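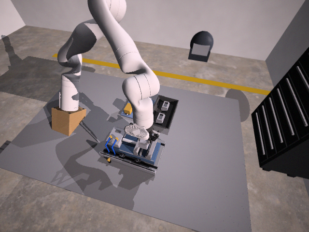
How I Lay a Big Floor Mat on Bare Concrete

Posted August 24, 2025

I've put down two of these mats now, one in the garage and one in the back room, and the second went so much better that I figured I'd write it up! Mine is the plain gray one from Nelico, but any heavy roll-out mat should work the same way.

Step 1. Check for damp

Tape a square of plastic sheeting to the concrete, seal all four sides, and leave it for 48 hours. If there's water under it when you peel it up, stop and sort that out first. I skipped this in July with the garage mat and ended up with a lovely musty smell (my own fault).

Step 2. Clean like you mean it

Sweep, vacuum, then mop with a little dish soap. Rinse twice. Grit is the big enemy here, and even one pebble will poke up as a bump you'll feel through your shoes forever. Don't worry about stains or blotchy color, though. Concrete just looks like that.

Step 3. Let the mat relax

Unroll it upside down and walk away for a day. The ends will want to curl, so I weigh them down with paint cans and a very old set of encyclopedias.
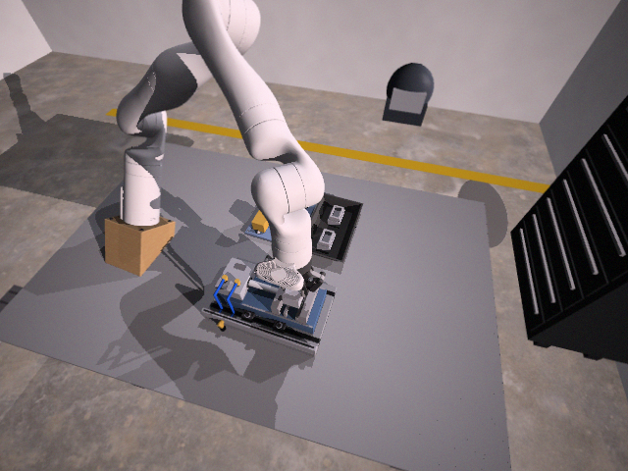

Gray mat on mottled concrete.

Step 4. Line it up

Flip it over and start from your longest straight wall. Leave a small gap all the way along, as the mat will grow a bit in warm weather. Mine crept up the wall by some 2 inches before I trimmed it, whoops. Get a helper for this part if you can, these things are heavy!

Step 5. Trim

Use a fresh blade and a metal straightedge, and make three or four light passes instead of one hard one. Put scrap cardboard underneath so you don't scratch the floor.

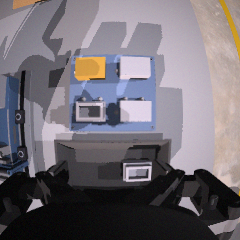
Keeping it nice

I vacuum mine every week or so and wipe up spills with a damp rag. Skip anything oily, it makes the surface slick. Once a year I roll the whole thing back and sweep underneath.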